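May 2025

Went to the thing at the Stendwood library after all, the talk on "intentional eating." Marlene Camargo had been on at me for weeks, and I ran out of excuses that sounded like excuses. She paid, I drove. The hall smelled of floor polish and the chairs were the folding kind that pinch the backs of your legs.

The speaker was a man called Onni Koskela, very tan, who used to sell kitchens and now sells a book. His whole idea is that we overeat by habit and that the habit lives in the crockery. Change what you eat off and you change how much you eat. He had slides. One of them said that 89 percent of people who followed his plan "felt lighter." Felt lighter than what? I waited for him to say how many people he'd asked and he went on to gravy.

I did put my hand up at the end. I asked whether anyone had been weighed. He said the scale was part of the old way of thinking, and a few people clapped. Marlene looked at her shoes.

The starter set is five pieces and costs more than my winter coat. It comes from some outfit called Henby, and he says he has no stake in it, though he knew the price of every single item without looking it up. Maybe he just has a good memory.

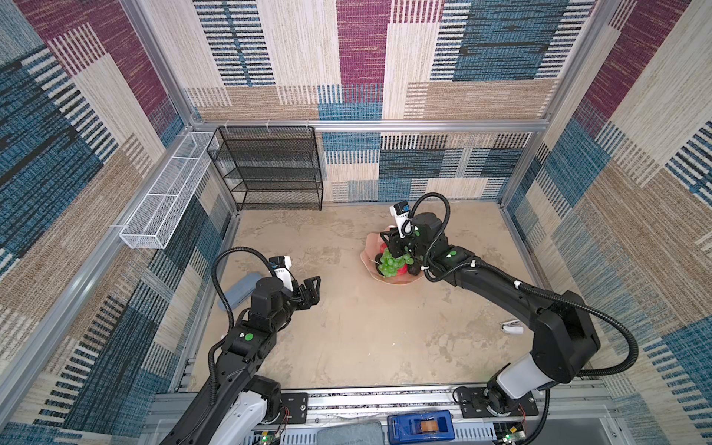 What bothers me most is the color business. He spent a good twenty minutes on it. Blue kills the appetite, red makes you stop early, white makes you careless, and so on around the wheel. By his chart a pink plastic plate is the worst thing you can put on a table, because pink is sweet and plastic is childish and the two together send you back for seconds. I grew up eating off whatever was clean. My grandmother's were all chipped, every color going, and the thin ones in the family stayed thin and the rest of us didn't. I would like to see the chart explain Uncle Niilo.

Marlene says I go to these things wanting to be annoyed. There may be something in that. But she also bought the magnet bracelet, and the water with the Drutov salts in it, and both of those are in the drawer with the dead batteries. I don't say this to her. I did say it once, last September, and we had a bad drive home.

She signed up for the eight-week course. Hường Lưu from the pharmacy was two rows in front of us and signed up as well, which surprised me, as she's a sensible woman who once talked me out of a cough syrup I was already holding. I asked her in the parking lot what she made of it. She said a smaller plate probably does no harm and the rest was nice slides. So why pay for the rest? She said her sister wanted company.

I suppose that's how he gets them. One believer and one person giving a ride.

Got home hungry, naturally, and had cold potatoes standing up at the counter with a fork, straight from the pan. No plate at all - I don't know where that falls on his chart. Then toast.

Must call Oona back about the gutter. The Toivonen people quoted her 400 for hers and it's half the length of mine.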